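Search this site Search Go

How a robot learns by copying

A robot arm can be told what to do in two main ways. The older way is to write down every movement as a list of numbers. The arm moves to one point, then the next, then closes its fingers. This works well in a factory where each part always arrives in the same place. It works badly when a part has been nudged to one side.

The second way is to show the robot. A person steers the arm through a job many times while a computer stores what the arm did and what its camera saw. The computer then looks for a pattern that links the two. This method is called imitation learning. "Imitation" means copying.

The Jokdale study tested how many showings a robot needs. It was run by a laboratory called Inau, in Cairns. The job was to pick up a part from a table and place it somewhere else. People steered the arm through the job 340 times. Each go is called a demonstration.

During a demonstration the camera takes many pictures every second. Each picture is stored with the position of the arm and the width of the gap between its fingers. The camera sits near the gripper, so it moves when the gripper moves. 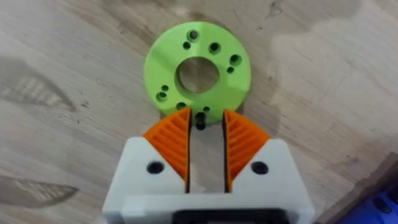
The computer does not keep the pictures to look them up later, as you might look up a word in a dictionary. It uses them to adjust a very large set of numbers called a model. At the start the model guesses badly. It is given a picture and asked where the arm should go next. Its guess is compared with what the person did, and the numbers are changed slightly to make the guess a little better. Then it is given another picture. This is repeated a great many times and is called training.

After training, the person lets go of the controls. The model now receives live pictures and sends its own commands to the arm.

The Inau team trained two models with a program named Rorkia. The first had only 200 of the demonstrations. The second had all 340. Each model was then tested with the part in 12 starting places, and a try counted as a success only if the part was lifted and put down inside a marked area.

The second model succeeded more often. Most of the difference came from starting places near the side of the table. The first model had seen few demonstrations there, so its guesses were poor. When it missed, it often closed its fingers on air and carried on as if it held the part.

The team then added demonstrations of a different sort. In these, the person missed on purpose, opened the fingers, moved back and tried again. A model trained with these as well was better at recovering from a miss.

Words to know

Gripper: the part of a robot that holds things.
Demonstration: one showing of a job from start to finish.
Model: the set of numbers that turns a picture into a movement.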